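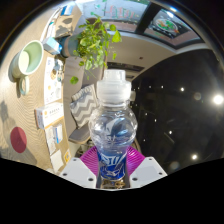
Asto is hiring a watch repair technician for its service workshop in Vekville. The job is full time and permanent, based at the bench, and covers mechanical and quartz wristwatches sent in by customers and by the shops that sell our Nistero and Morsy lines. Last year the workshop completed 2,558 repairs, and most of them were battery and seal changes, bracelet work, full movement services and crystal replacements. Drinks stay off the benches, so if you carry a plastic water bottle, even one with a pull-up sports spout, it goes on the shelf by the door. Lockers, a kitchen and a covered bike rack are on the same floor.

The workshop has seven benches. You would take over the one currently used by Kęstutis Strazds, who is retiring in July. He will stay for the first month of the new technician's contract to hand over the open jobs and the parts drawers, some of which are labeled in his own shorthand.

What you would do

Strip, clean, oil and reassemble automatic and hand-wound movements, mostly three-hand calibers with date.
Time and regulate finished watches in several positions and record the results on the job card.
Replace crystals, crowns, stems, gaskets and pushers.
Test water resistance, dry and wet, and reseal cases that fail.
Size and repair steel bracelets and folding clasps. Light polishing is part of the work; heavy case refinishing is sent out.
Write estimates. The front desk sends them to the customer, but the wording is yours, and customers do read it.
Order parts through the stock system and return unused parts to the right drawer.

Chronographs are handled by Austra Urbonaitė. If you have chronograph experience, or would like to get some, say so in your letter and we can arrange for part of your week to be spent on them after the first six months. We do not service clocks, pocket watches or smartwatches.

What we need from you

A watchmaking certificate or diploma, or at least three years of paid bench work that a former employer can confirm.
Confidence with a full service on a standard automatic movement without supervision.
Clear written English for job cards and estimates.
Your own hand tools (tweezers, screwdrivers, loupes). We supply the timing machine, cleaning machines, pressure testers, case presses, oils and all consumables. If your tools are incomplete there is an allowance of $220 a year toward new ones, and you keep what you buy with it.

Useful but not required: experience with a small lathe, laser welding of clasps, or dealing with customers at a counter. We do not expect anyone to have all of these.

Hours and pay

The workshop opens at 8 a.m. and the benches close at 4:30 p.m., with half an hour for lunch. There is no weekend work. Overtime is rare outside December and is paid or taken as time off, whichever you prefer. The pay rate depends on experience and will be given to you in writing before the interview — please ask if you have not received it. Repairs are not paid by the piece, and there is no daily target for full services. Returns under warranty are logged and go back to the technician who did the work, during normal hours.

Paid vacation, health insurance and a retirement plan start on the first day. Moving costs can be discussed with candidates who live too far away to commute.

How to apply

Send a resume and a short letter to Dace Butkienė, workshop manager, using the contact form on the Asto careers page. Please list the movements you have worked on most often. Photos of finished work are welcome but we cannot return printed ones. Certificates can wait until the interview.

Candidates we would like to meet will be invited for a half-day at the bench. It includes a talk with Dace and with Raphaël Lecomte, who runs parts and stock, followed by a practical test: one automatic movement to strip, assemble and regulate, and one bracelet to size. The half-day is paid. Bring your own loupe and tweezers if you have them.

Everyone who applies will get a reply, including those we do not invite. Applications stay open until the position is filled.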